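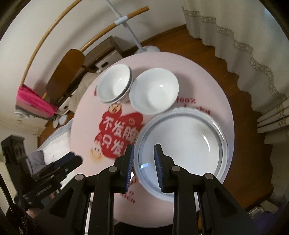
Bought a used pickup in July. A thread, mainly so I can stop telling the whole thing out loud at work.

The truck is an Etmont, the midsize one with the crew cab and the six-foot bed. The ad said "light trail use." I have since learned that this phrase covers everything from a gravel driveway to falling off a mountain.

The seller was a very pleasant man named Heino Sproģis, who had every receipt in a binder with tabs. I was so impressed by the tabs that I forgot to look under the truck.

Under the truck: a skid plate with a dent in it the shape of a football. Also a second skid plate, bolted over an older one. You can read that as careful ownership or as a confession.

It has a lift kit from Skanine. Two inches, according to the binder. My garage door has an opinion on whether it's two inches. I park outside now.

Mileage so far: 14 on the highway, 10 in town, and a number I'd like to keep private with the roof tent on. The window sticker (tab 1) promised better, but the window sticker had never met a roof tent.

Yes, it came with a roof tent. No, I don't camp. Took it off last month with my neighbor Agnese Mägi, who is five foot two and did most of the lifting while I said "careful" a lot.

The tires are the kind with big chunky blocks on the sidewall. They hum. At 45 it's a low note. At 69 it's a choir, and past that the mirror joins in. I've started turning the radio up, so now I drive around like a teenager in a truck I finance like a grandfather.

Took it to Ermira Kneževič's shop for an alignment because it wanted to visit the right shoulder at all times. She drove it around the block, came back and asked who had installed the upper control arms. I said the binder would know. The binder did not know. First crack in my faith in the binder.

One of the bolts was finger tight. She put it in my hand so I could think about it on the way home.

Alignment's good now. It goes straight, the steering wheel is level, and the dash light that was on went off. A different one came on. That's the rear locker sensor, and the part is coming from Rinport, who say 8 business days and have said so twice.

Things I do like: the seats, which are excellent. The bed, which has real tie-downs in places where you'd want them. The heater, which could bake bread. The little shelf over the glove box where my sunglasses live.

Also strangers talk to you. A guy at the gas station asked what gears I was running and I said "all of them." He nodded for a long time.

Have I taken it off road? I parked on some grass at my cousin's. There was a slope. I put it in four low just to hear the clunk and then drove eleven feet to the cooler.

People ask if I'd buy it again. I'd buy the binder again. The truck I'd want to see on a lift first — Ermira charges less for that than I spent on the floor mats.

Will post when the sensor gets here. Garage door repair is booked for the same morning, so wish me luck.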